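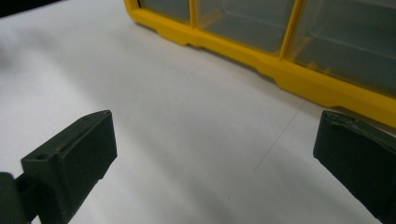

Carola Schmieder reckons you should stop recording altogether until you've decided what counts as one example, and I half agree, but I'm having too much fun to stop!

Forum > Making and Tinkering > Robots at home

How many demos before I train?

I'm teaching a gripper to pick small parts off a white table next to a yellow organiser. I've got 70 recordings so far, all by hand, and I love doing it. Do I train now or carry on to 4,000? Do I keep the fumbled ones?
Prasanna Khan, Oct 15, 2022

Filed under: training data, grippers, beginners

Heather Rankin
Train now! A first go on 70 will teach you loads, even if it's rubbish. Mine at Oltside missed every part near the left-hand side, and when I looked back I'd hardly ever put one there. I recorded 22 more with the part in awkward spots and it was a different machine. Move the organiser between goes too, or it may learn to steer by the yellow. Keep a fumble if you recovered and got the part in the end. Bin it if you gave up halfway.

Ilaria Donati
More is better. I used Treltent for sorting mine.

Ada Caruso
Lovely project. Put 7 recordings aside before you train and don't touch them, then you've something fair to test against. And start each one with the gripper somewhere new, high, low, off to one side. Do post how it goes!

We use cookies to remember your settings. Accept | Manage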